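Does the Fish Mean What We Say It Means? A Report on Symbols in Two Local Churches
Prakash Kandasamy, Religious Studies project, supervised by Catarina Fonseca

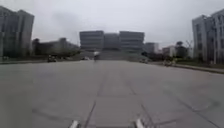 I started with a claim that appears in nearly every parish leaflet I picked up: that the fish was a secret sign, drawn in the dust by one Christian to test another. It is a good story. I could not find an early source for it, and none of the leaflets gave one.

What is better supported is the wordplay. The Greek word for fish, ichthys, can be read as the first letters of "Jesus Christ, Son of God, Saviour". Early Christian writers did use the fish in this way, and it is found in the catacombs. But fish were also food, and people at meals are shown eating them in pagan art too. A fish on a wall does not tell us by itself what the painter believed.

I compared the churches at Kimside and Gakthorpe. Kimside has a fish carved on the font, which the guidebook calls "a sign used for 2,000 years". The font is Victorian. Gakthorpe has two fish in a window, and I was told they stood for the loaves and fishes, then told by someone else that they were baptism and communion. Both may be right, or the glazier may have liked the pattern.

In October I gave a short questionnaire to 16 churchgoers across the two parishes. Most said the fish meant "being a Christian". Only two mentioned the Greek letters. Several brought up car stickers, which I had not asked about and probably should have.

The sample is small and I knew some of the people, so I would not lean on it. My view is that the meaning people give the fish today is fairly recent, and that guidebooks push it back in time without checking. Catarina thinks I am too hard on the guidebooks. I have kept the wording as it was.

The full answers are in the appendix, with the Gakthorpe window notes after them.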